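Ordenar objetos pequeños sobre una mesa: informe del proyecto

Autores: Emese Antal, Csaba Fülöp y Joana Moreira
Tutor: Ezequiel Echevarría
Asignatura: Diseño de espacios domésticos

1. Por qué elegimos este tema

En casi todas las casas existe una superficie donde terminan las cosas pequeñas que no tienen sitio propio. En el piso que comparto con Joana es la mesa de la entrada. En casa de Csaba es la parte de arriba de la lavadora. Cuando el profesor Echevarría nos pidió un problema doméstico que se pudiera estudiar sin presupuesto, propusimos este: cómo decide una persona dónde va cada cosa cuando las cosas no pertenecen a la misma familia.

La bibliografía que encontramos trata sobre todo de armarios, de ropa y de cocinas. Sobre los objetos pequeños hay poco, y lo que hay son consejos de revista. El trabajo más útil para nosotros fue una memoria de un curso anterior, escrita por Norbert Medve, que clasificaba el contenido de los cajones según la frecuencia de uso.

2. Preparación de la mesa

Trabajamos en el aula Barta, que tiene buena luz por la mañana. Cubrimos la mesa con una tela rosa claro de tejido gofrado. Al principio habíamos pensado en dejar la superficie sin cubrir, pero los objetos redondos rodaban y hacían ruido. Con la tela se quedaban mejor en su lugar. Detrás hay una cortina marrón oscuro, que mantuvimos cerrada para que los participantes no se distrajeran con el pasillo.

Los objetos debían cumplir dos condiciones: caber en una mano y ser conocidos por cualquiera. Escogimos un tubo de pasta de dientes, un rodillo quitapelusas, un rotulador de tapa roja, dos envoltorios brillantes de tamaño diferente y una pieza redonda negra con el centro plateado. Esta última la incluimos a propósito, porque su uso no es evidente.

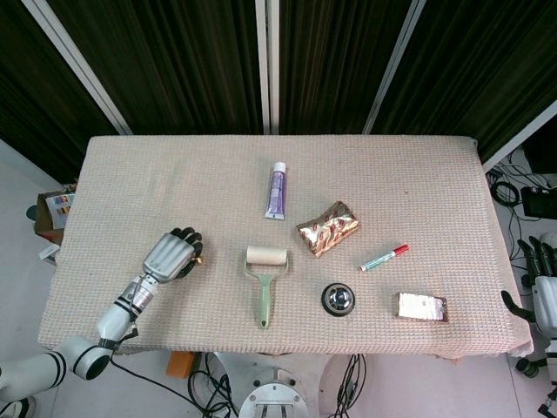
La colocación inicial fue siempre dispersa, con espacio entre un objeto y otro. Si los poníamos juntos, los participantes entendían que ya existían grupos y los respetaban. Esto lo aprendimos en la prueba piloto, que tuvimos que repetir entera.

3. Desarrollo

Participaron 15 personas, casi todas estudiantes de la facultad. Cada una recibía la misma instrucción: «Ordena esto como lo harías en tu casa». No dábamos cajas ni bandejas. Joana tomaba notas y yo hacía las preguntas al final. Csaba pasaba después los datos a Siteo, el programa de fichas que usamos en la asignatura.

4. Lo que observamos

La mayoría ordenó por habitación. La pasta de dientes iba al baño y el rotulador al escritorio, sin ninguna duda. El rodillo quitapelusas fue más discutido: unos lo querían en el dormitorio, otros cerca de la puerta – «para usarlo antes de salir», como nos explicó una participante.

El envoltorio dorado y arrugado produjo una reacción que no esperábamos. Varias personas lo apartaron enseguida como basura, sin mirar si tenía algo dentro. El pequeño y plateado, en cambio, casi siempre se conservó. Creemos que influye lo arrugado del primero, aunque con tan pocos casos no podemos afirmarlo.

Con la pieza redonda negra, la respuesta más común fue dejarla para el final y ponerla sola en una esquina de la mesa. Un participante la llamó timbre, otra el pomo de un mueble.

5. Dificultades

Nuestra muestra es pequeña y de edad muy parecida. También fue un error no anotar el tiempo en las primeras sesiones. En enero queremos repetir la prueba con familias y añadir una bandeja con divisiones, para ver si la gente adapta sus grupos al número de huecos disponibles. Emese Antal preparará las fichas nuevas y Csaba ya ha pedido otra vez el aula.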